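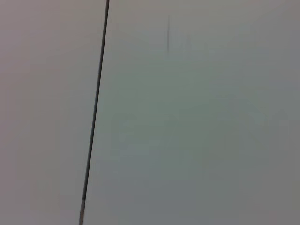
I've had the new Plaramora record on repeat since it landed, and I finally got to hear it live, so please forgive the length of this one! If you've never come across them, they're a four-piece who started out playing fast, fuzzy garage pop, and somewhere between the second album and the third they fell in love with empty space. The new one is called Wotau and it is mostly air. Whole verses go by on one held organ note and a brushed snare. The best way I can explain the opening track is as two big stretches of pale gray with one thin dark line between them, leaning a little, and the line is the bass. You wait and wait for something else to show up, and then you realize you're happy just following the bass down.

I drove 293 miles to see them at Danko, which I know sounds excessive for a band whose loudest song is still quieter than my dishwasher. But they aren't coming any closer this time, and I missed them on the last run because of a head cold, and I wasn't going to let it happen twice. I left right after lunch with a bag of pretzels and all three albums lined up in order. (Try this if you have a long drive coming. You can hear the drummer hitting less and less as the miles go by.)

Danko is a great room. It has a low ceiling and a long bar down one side, and the sound desk sits up on a little platform so you don't get stuck behind it. I got there early enough to grab a spot on the left by the stairs, and I stayed there all night. My knees were not thrilled.

Asent opened. I'd only heard their EP, and I'll admit I had them down as a bit too pretty for me, but on stage they're scrappy and funny and much louder than I expected. The two singers share one microphone for half the set, and they had a keyboard on what looked like an ironing board. The last song went on forever in the best way, with a clapping part that the crowd got wrong every single time. I bought the EP on cassette at the merch table. I don't own a working cassette player. I regret nothing. 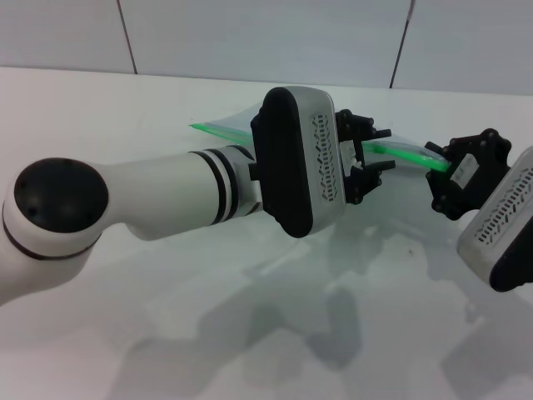 White arm with two black rings, reaching across a white tabletop.

Then the lights went down to almost nothing and Plaramora walked on without a word and started with the slow one. I was worried about the talkers. You know how it goes with quiet bands, there's always a group at the back catching up on their week. This crowd was so still that I could hear somebody unzip a jacket. They played the whole of Wotau in order, and then a handful of older songs with the fuzz taken out, including the big one from the first album, which they now do at half speed with the chorus sung by the whole band. I always thought that was a song about being mad at someone. At that speed it's about missing them, and yes, I got a bit wobbly.

A few notes for anyone catching a later date:

The organ is even better in person. You feel it in the floor before you hear it.

They don't do an encore. They play the last song, wave, and go. I stood around hoping until the house lights came up, so learn from me.

The vinyl is a pressing of 1000 and the stack at the table was getting low by the time I reached it. I got mine! The inner sleeve has all the lyrics on it, including a verse in track six that I'd been singing completely wrong in the car for weeks. I'm keeping my version.

Parking behind the venue is free in the evening, but the exit is tiny and it took forever to get out. There's a diner on the next corner that stays open late and does a very decent grilled cheese, so go there first and let the lot clear.

I stayed overnight and drove home in the morning with the windows down, playing Asent off my phone because of the whole cassette situation. If any of you have a player gathering dust in a closet, leave me a comment. I'll trade you a loaf of banana bread and the spare Plaramora poster I picked up on the way out.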